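Stirring solutions in a small beaker: where does the glass rod go between stirs?

Home > Science at Home > Glassware and Equipment

Asked by marlpit_jo
Viewed 3000 times

I run a chemistry club for teenagers in a village hall and I am trying to settle on one way of doing things before we start again in May. We do simple work: dissolving salts, making up copper sulphate for crystals, a bit of pH testing with cabbage water. Nothing that needs a fume cupboard.

My trouble is the stirring rods. Each pair gets a small beaker, a glass rod and a test tube rack, and all of it has to fit on one end of a trestle table. By the end of the evening there are rods lying on the table, rods rolling off the table, and at least one rod standing in the wrong beaker. We lost seven last term. They are cheap enough, but I don't like sweeping up glass with children about, and I have started finding blue drips on the table covering.

The beakers are the small squat sort with a spout. If you leave a full-length rod leaning in one of those with only a little liquid in the bottom, it is top-heavy and a sleeve will have the whole lot over. So I have been telling them never to leave the rod in the beaker. Then they ask me where it should go, and I haven't got a good answer.

I also have a question about the covering. The hall tables are pale and marked all over, and you can't see a clear liquid against them very well. I have put down black cloth. It is much better for seeing what is going on in the glass, but it creases, and I wonder whether a beaker is safe on it.

This is the layout I mean, with the beaker beside the rack and the rod going straight down into the liquid.
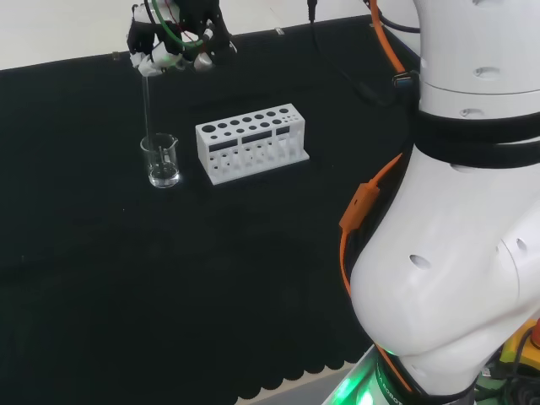
pennywort: Which hand do they stir with? I would put the beaker on that side of the rack for each child and not have one layout for everybody. My left-handed daughter spent a whole year reaching across her own rack because the worksheet said beaker on the right.

marlpit_jo: Fair point. I have two left-handers. I will let them swap it round.

3 replies, sorted by most helpful

Kwabena Nutsugah
Helpful: 202

I was a school lab technician for a long time and now do the same job part-time at a college. There are a few separate things in your post so I will take them in turn.

Hold the rod near the top, between the fingertips and the thumb, the way you would hold a pencil if you were holding it too high up. Children grab it in a fist and then they stir from the elbow, and that is what knocks the beaker over. If the fingers are doing the work the rod barely moves at the top. The tip should travel round in the liquid without scraping the wall. You will hear it if they are doing it wrong. A steady clinking means the tip is hitting the glass, and over a term that will scratch the beaker and chip the rod.

With a small beaker and not much in it, tilt the rod a little. Held dead upright it tends to jab the base. Held at a slant, the tip can sit low in the liquid and you can see what you are doing, as your hand is off to one side and not directly over the mouth. The other hand steadies the beaker at the bottom, unless it is hot.

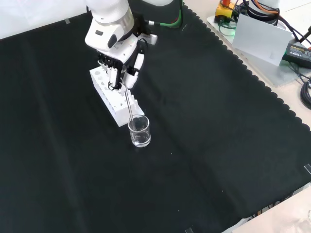

Rod held high and at a slant, beaker in front of the rack.

Keep the beaker close to the rack, but leave enough room to get fingers round it. I like it in front. If it is behind, they reach over the tubes to get to it, and sooner or later a cuff catches one. When the rack has nothing in it this doesn't matter, but they learn the habit with an empty rack and keep it when the rack is full.

As to where the rod goes between stirs, you have three choices.

A watch glass or a saucer. This is what I was taught. It catches the drips and it is easy to rinse. The drawback is that the rod still rolls, and with two to a table there is always one more thing to put an elbow in.

A folded paper towel. Fine for one evening. Change it when you change solution, and don't let anyone wipe a rod on it and then go into a different beaker. Wiping is no substitute for rinsing.

A spare hole in the rack. Many people do this and I do it myself. Pick an end hole and keep it for the rod only, the same one on every rack in the room. The rod stands up where everyone can see it, it can't roll, and it takes up no space on the table. Choose a narrow hole if your rack has more than one size. A thin rod in a wide hole leans over and sticks out into the next person's way. Tell them to let go of it only when the tip is properly in.

There are two cautions with that. First, the rod drips down inside the rack, so the rack has to be washed with everything else at the end and not just put back in the box. If yours has a lattice front, the water runs out easily but so does the copper sulphate, and that may be where your blue drips are coming from. Stand the rack on a tray. Second, an upright rod is at eye height for a small child leaning over. Goggles stay on until the rods are back in the wash bowl.

On the cloth: black is good for seeing a clear liquid and for spotting bits of undissolved solid. It is poor for white powders getting everywhere, but then at least you know they have got everywhere. Iron out the folds and tape it at the edges so that it can't be dragged. A beaker standing on a crease will rock. Press down with the flat of your hand where the beaker is going to stand, and if you can feel a ridge, move it along. Don't use anything with a long drop over the side of the table, as somebody will sit on it.

I would also cut the rods down if you can find someone with a glass cutter and a burner to round off the ends. A rod one and a half times the height of the beaker is plenty. Never use one with a rough end.

marlpit_jo: Thank you, this is what I was after. I had not thought about the rack being the source of the drips. I have been washing the beakers and rods and putting the racks straight back.

tollgate_sam
Helpful: 40

Use plastic rods. Problem solved. I bought a bag of the Mirkach ones and they bounce.

Kwabena Nutsugah: They are fine for cold salt solutions. They go a bit furry at the tip after a while, and then they hold on to colour from one job to the next. I keep some for the youngest groups.

tollgate_sam: Mine have gone green, now you mention it.

orla_fenside
Helpful: 7

I agree with the spare hole but I would go further and make it part of the routine, so that it is the first thing they learn. Before anybody gets any liquid I have them pick the rod up from its hole, put it in the beaker, take it out, touch the tip on the inside of the rim so the last drop falls, and put it back in its hole. They do it dry a few times and they think it is silly. Then I give out the water, and then the real solutions after that. It takes ten minutes and I don't have to say it again until after the holidays.

The touching on the rim is what stops most of the mess. If the rod goes across with a drop hanging on the end, it will land on the table or on top of the rack.

I put a dab of nail varnish beside the hole we use. It lasts a few months with washing. Ours is the end hole on the near side, with the beaker just in front, so the rod has hardly any distance to go.

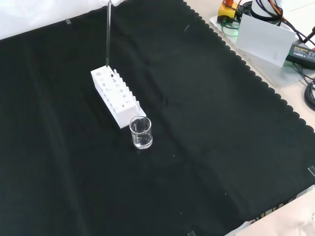
pennywort: Does nail varnish come off on a wet rack? I tried marker pen and it was gone by the second session, and the replacement rack I got from Telano is a shiny sort that nothing sticks to.

orla_fenside: It peels in the end but you can rough up the patch with a bit of sandpaper first. If it is very shiny, try a small rubber band round that end of the rack. They can feel it as well as see it.

pennywort: Will try the band. Thanks.

marlpit_jo: I have gone with the end hole and a tray under each rack, and I am doing the dry practice at the first session. For the cloth I am using tape on the edges. I asked about cutting the rods down and the man who does the hall boiler says his brother has a glass cutter, so that may or may not happen.

One more thing if anyone is still reading. Do you rinse the rod every time it comes back to the same beaker, or only when you change solution?

Kwabena Nutsugah: Same beaker, same solution, no need. Rinse when you change. If they have lost track of what it was last in, rinse it anyway and use purified water for the last rinse if you are growing crystals, or you will get seed crystals where you don't want them.

orla_fenside: Same here. I have a wash bottle on each table and a margarine tub for the rinsings.

marlpit_jo marked the reply by Kwabena Nutsugah as the accepted reply.

Related threads
Getting limescale off beakers without scratching them
How many test tubes does a rack for two people need?
Cloudy copper sulphate, filter it or start again?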